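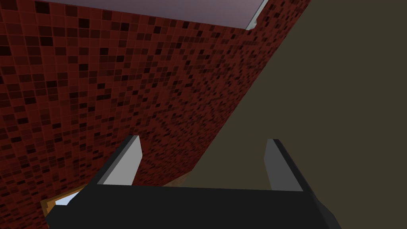
The member attending from Midport asked whether the chain wear limits agreed in June were meant for new chains only, as two bikes in the Midport group had been measured with links already past half life. It was confirmed that the limits apply to all chains, whatever the mileage. The minutes of the June meeting were then accepted with that wording added to item 2.

Meeting of Nov 11, 2009, continued from the opening item.

2. Brake fluid

The club's supply of DOT 4 has been opened more than once and is to be discarded. Fluid for the winter service days will be bought in small sealed bottles and dated when opened. Members with DOT 5 systems must bring their own fluid and say so at check-in. The two types are not to be stored on the same shelf.

A proposal to test fluid with a moisture pen was discussed. Readings from the pen on hand did not repeat on the same sample. Proposal dropped.

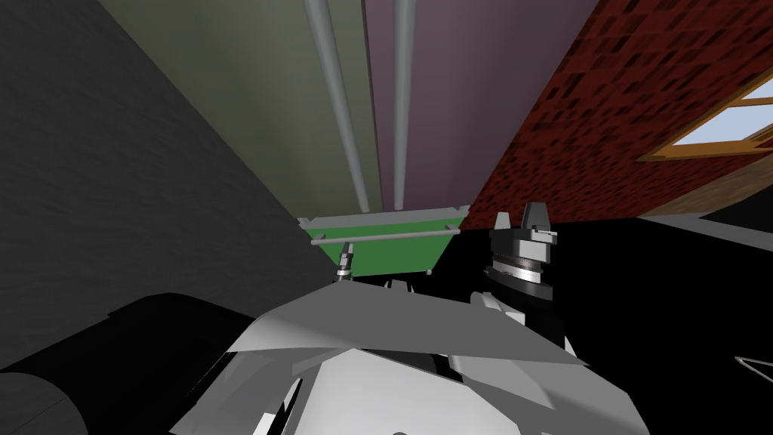
Sisodia Motorcycle Club | Technical Section

3. Winter storage of batteries

The Wovex charger does not switch to float mode on one of its 3 outputs. Voltage on that outlet stays high after the battery is full. The outlet has been taped over. Repair cost to be obtained before the next meeting; if it exceeds 70 dollars the unit will be replaced.

Members storing a battery at the clubhouse are to remove it from the bike, clean the terminals and label it with bike model and plate number. Unlabeled batteries will not be charged. Sealed and flooded types go on separate racks.

4. Fork oil

The last drum was bought at 10 weight. Several members report harsh damping on cold mornings and asked for 5 weight. Against this, the heavier touring bikes dive under braking with the lighter oil. Agreed to stock both in one-liter bottles and to stop buying drums. Oil level is to be set by measured air gap, with the fork compressed and the spring out, using the figure in the manual for the bike.

5. Pradulden run

Route length is 654 miles over the weekend. Fuel stops are to be no more than 200 miles apart, which rules out the northern leg for the smaller tanks. The shorter valley road was adopted. Tire tread and spoke tension will be checked the evening before departure. Bikes that fail may be fixed and shown again the next morning.

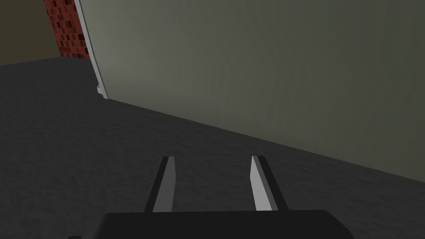 Technical Section, November meeting

6. Tools

The large torque wrench reads low and is out of use until calibrated. The chain breaker has a bent pin; a spare pin is on order. Borrowed tools are to be signed out in the book.

7. Carried over

Carburetor balancing session. Disposal of used coolant. Valve shim exchange box.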